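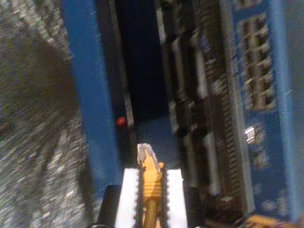

What does a packaging equipment evaluator do all day?

Runs other people's cappers, induction sealers and labelers until they misbehave, writes down how they misbehaved, and then argues about it with the company that built them.

Packaging Equipment Evaluator (full time)
Virneck Packaging Review, Wenetow site
Posted June 9, 2025

Virneck checks secondary and primary packaging machines for small and mid-size makers of tablets, vitamins and over-the-counter liquids. Our clients are usually about to spend more than they would like on a machine they have seen running once, at a trade show, with the vendor's own bottles and the vendor's own operator standing beside it. They pay us to run it with their bottles. We write a report. Sometimes they buy the machine anyway.

We don't sell equipment and we don't take commission from people who do. A lot of companies claim this, so feel free to ask us about it at the interview. Yakubu Dauda, who looks after our accounts, will show any short-listed candidate where the money comes from.

The job

You will spend most of your week on capping and sealing. The brochure for nearly every capper says it is suitable for all kinds of cap and closes every bottle with stable torque. We have yet to meet that capper. Child-resistant closures are where most of them come apart, and the second most common trouble is a foil liner that looks fine and peels off in one piece with no effort at all.

A normal evaluation goes like this. The client sends bottles, caps and liners from stock, and not hand-picked ones if we can help it. You set the machine up from the manual alone. If the manual can't get you there, that goes in the report, and only then do you call the vendor. You run at the advertised speed first, then at whatever speed the thing will really hold. You pull samples, measure removal torque, do the leak test, cut open a few seals and look at them. Then you change over to a different bottle with a stopwatch going. "Tool-free changeover in minutes" is a phrase we see a lot. You'll learn to ask how many minutes, and who was doing it.

At the moment the bench is taken up with the Miser, a tabletop induction sealer that promises low power use and no rejected bottles. We believe the first part. The next machine in line is the Fashola, an inline chuck capper rated by its maker at 80 bottles a minute. You would be joining in time to find out.

Reports are short and have to survive an angry reading. If you write that a machine is "not reliable," Terence Mellor will send it back to you and ask for the reject count, the sample size and the cap lot. He edits every report we put out and he isn't gentle about adjectives, good or bad.

What we need from you

Hands-on time with packaging machinery. We don't much mind whether you were an operator, a mechanic, a line lead or in quality, as long as you have cleared jams yourself and can tell us about one that you got wrong.

Comfort with basic measurement. You should know why three good bottles in a row don't prove anything, and you should be able to explain it to a plant manager who wants them to.

Plain written English. Please send something you wrote at work: a deviation report, a setup sheet, a long email to a supplier. Take out the names first.

Ability to lift a change-part kit onto a bench and stand for a good part of the day. There's a hoist for anything heavier.

Some knowledge of good manufacturing practice is useful. A certificate in it is less useful than people think, and we won't rank you higher for having one. The same goes for Six Sigma belts of whatever color.

What we don't need

Passion for packaging. Enthusiasm is welcome if you have it, but a cover letter that says you have dreamed of induction sealing since childhood will be read with some doubt.

A list of every machine you have ever stood near. Tell us about two that you know well.

Pay, hours and the parts that ads leave out

Pay is set on a published scale, which we send to anyone who asks before they apply. We know that "competitive salary" usually means the opposite, so we have stopped using it. Hours are 9 to 5 with a paid lunch. Overtime is rare and paid.

You would travel to client plants now and then, mostly for site acceptance tests. December is the bad month, as everybody wants a machine signed off before the budget closes. Leave in December is possible but has to be booked early, and we would sooner say so now than after you start.

The building is loud when the air compressor is on. Ear protection is provided. The heating in the back bay has been "scheduled for replacement" by the landlord for longer than most of us have worked here, so bring a sweater.

The first 100 days are a trial period for both sides. Bukola Akande, our lead evaluator, will work beside you on your first two machines and then leave you alone with the third. People who have left during the trial mostly said it was the repetition. Capping the same bottle all afternoon to see whether the torque drifts is dull work, and there is no version of the job without it.

How to apply

Send a resume of no more than two pages and the writing sample to Rakiya Danladi at our Wenetow office. Skip the cover letter if you like. In place of one, answer this in a few lines: a vendor tells you its machine has a reject rate of zero. What do you ask?

Applications close 19 days after the posting date above. Every applicant gets a reply, including the ones we turn down, and Rakiya will give a reason if you ask for it.

Interviews are in person and take half a day. The first part is a conversation with Bukola and Olanrewaju Jibrin, who runs the workshop. After lunch you get a small capper that has been set up wrong in several ways, the manual, and a box of bottles. You aren't expected to find everything. We want to see what you check first and whether you write it down. Travel costs are refunded on the day, with receipts.

No agencies, please. We have had calls from several that already had the perfect candidate for us before this ad was written.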